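Hesbridge Small Business Loan Fund
Frequently Asked Questions

Who can apply?

Any for-profit business with its main location in Hesbridge, Hanmont or one of the townships between them. You need to have been open for at least 12 months and have no more than 155 employees. Farms can apply for equipment and buildings but not for land.

How much can I borrow?

Working capital loans start at $5,000. Larger loans for equipment or buildings are decided case by case, and most of those are made together with a local bank. The fund has made 212 loans so far, nearly all of them to businesses with fewer than ten people on the payroll.

Does the fund replace my bank?

No. We ask you to talk to a bank first. If the bank will lend you part of the money, we can often lend the rest in second position. If the bank says no, bring the letter with you - it helps us see what the problem was. 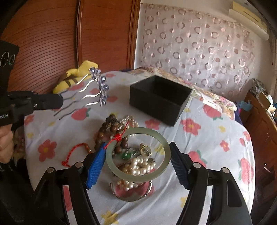 What can I use as collateral?

Collateral for most of our loans is equipment, vehicles, inventory or a lien on the building. We can look at personal property when business assets fall short, but it has to be worth the paperwork. Jewelry comes up more often than people expect. A jar of pearls with a jade bangle across the top may be worth a good deal or very little, and our loan officers are not able to tell which. You would need a written appraisal from a qualified appraiser, item by item, and proof of insurance before closing. We do not hold personal items in our office.

Do I have to give a personal guarantee?

Yes, if you own 20 percent or more of the business. Spouses sign only if they are also owners or if their name is on the collateral.

What does it cost to apply?

There is a $400 application fee. It is due when your file is complete and goes to underwriting, and it is credited to your closing costs if the loan closes. It is not refunded if you withdraw after that point.

How long does it take?

Plan on 5 weeks from a complete file to a decision. Incomplete files wait. The papers most often missing are the interim balance sheet and the signed tax returns - both years, all schedules.
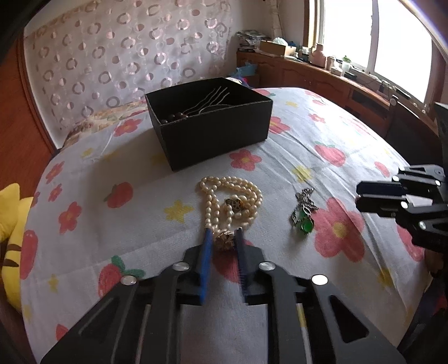
Business Lending FAQ - Page 2 of 3

Can I use the loan to pay off other debt?

Sometimes. We can refinance equipment debt if the new payment is clearly lower and the account has been current for a year. We do not refinance credit cards, and we do not pay off loans from family members.

I am buying an existing business. Is that allowed?

Yes. We need a signed purchase agreement, three years of the seller's tax returns and a list of what is included in the sale. Mark Anthony Marquez handles purchase files and will go through the list with you before you apply. The Calimlim feed store and the Plerkberg machine shop both changed hands this way.

What happens if my business is seasonal?

You can ask for a payment schedule that follows your income. Interest is still due every month. Requests have to be made before closing, so tell us at the first meeting.

What if I miss a payment?

Call us before the due date. A late charge is added after ten days. One late payment will not put you in default, but two in a row will start a review of the loan.

Can I pay the loan off early?

Yes, at any time. There is no penalty on working capital loans. Building loans made with a bank may carry a penalty on the bank's part, so check that note as well.

When are applications reviewed?

Every month except December. Files for the November review must be complete by 4:00 p.m. on the last business day of October.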